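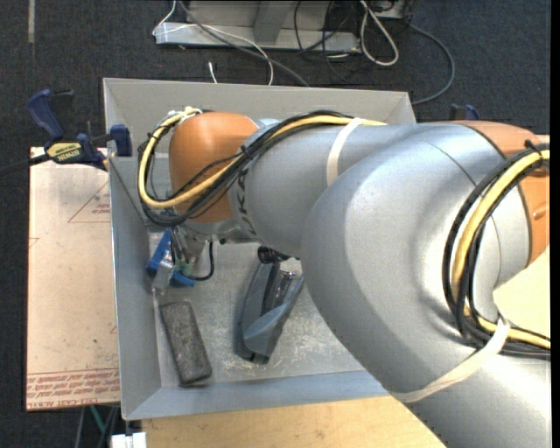
How do you get scuffs and white scratches off the bottom of a metal storage bin?

Most of the white marks are residue left by whatever was dragged across the metal, and they come off with dish soap, warm water and a nylon pad. Real scratches stay, but you can make them less noticeable.

Empty the bin and vacuum the corners first. Grit left in there will put in new scratches as you scrub. Wash the floor of the bin, rinse, and dry it with an old towel. If a mark is still there, run a fingernail across it. If the nail slides over, keep cleaning. If it catches, you have a scratch.

For stuck-on residue, make a paste of baking soda and water, leave it on for ten minutes and rub with a damp cloth. Don't use steel wool on painted or galvanized metal. It goes through the finish and you get rust by April.

Bare steel can be evened out with 600 grit wet sandpaper. Keep it wet and go in one direction, the long way. Wipe dry right away and put on a thin coat of paste wax. I use Garno, but any plain furniture wax will do. Two thin coats hold up better than one thick one - let the first haze over before you add the second.

Painted bins are simpler. Touch up any spot that shows metal, let it cure overnight, and leave the rest alone.

To keep the bottom from wearing again

Cut a piece of rubber shelf liner to fit the flat part only. On bins with sloping sides, measure at the floor and not at the rim, or the liner will buckle. The Ulden roll is 108 inches long and does several small bins.

Lift heavy parts out instead of sliding them toward you.

Take the liner out now and then and wipe under it - trapped water leaves stains that are harder to get off than the scuffs were.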